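Textiles for the Home, Week 6: Pile, Wear and Why Stripes Lie

Okay, so last time we got through fiber content, and I promised we'd get to floors. I've taught this unit in the Varela room for years and it's still my favorite, mostly because everybody walks in with an opinion about carpet.

Start with the basics. A cut pile has its loops sheared off at the top, so it feels soft and shows footprints. A loop pile leaves them whole, and it takes a beating much better (cats excepted — ask Brisa Arellano about hers). Pile weight gets quoted a lot in showrooms, but please look at density first. Bend the sample back over your finger. If you see backing right away, walk on by.
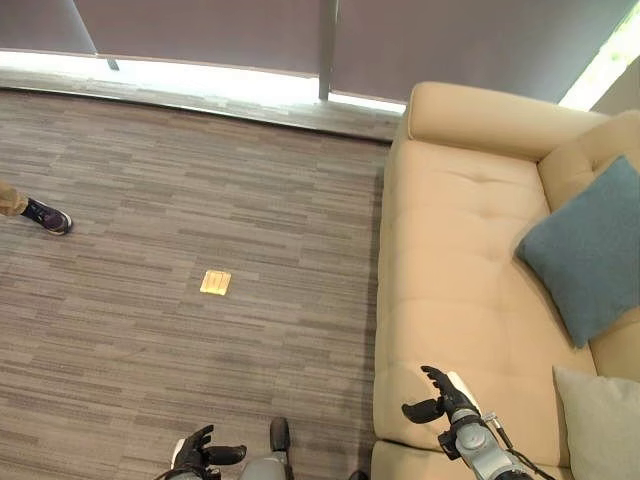
Color is where people get into trouble. A plain pale floor shows every crumb, a plain dark one shows every bit of lint, and most of us end up somewhere in between. Stripes help a lot because your eye follows the line and skips the speck. Gray stripes next to a beige sofa, say, give you a cool floor under a warm seat, and I like that mix more than my old teacher Gerd Sperling ever did! He wanted everything warm or everything cool. You can argue it either way in your sample boards, just tell me which side you're on.

Now, measuring. Stripes need extra length for matching at the seams, so never order to the bare room size. In the Ostov problem on your worksheet the long wall is 441 cm and the short one is 310 cm. Work out the cuts with the stripes running both ways and see which wastes less.

For Friday: read page 62, finish the Ostov problem, and bring 2 carpet scraps, one cut and one loop.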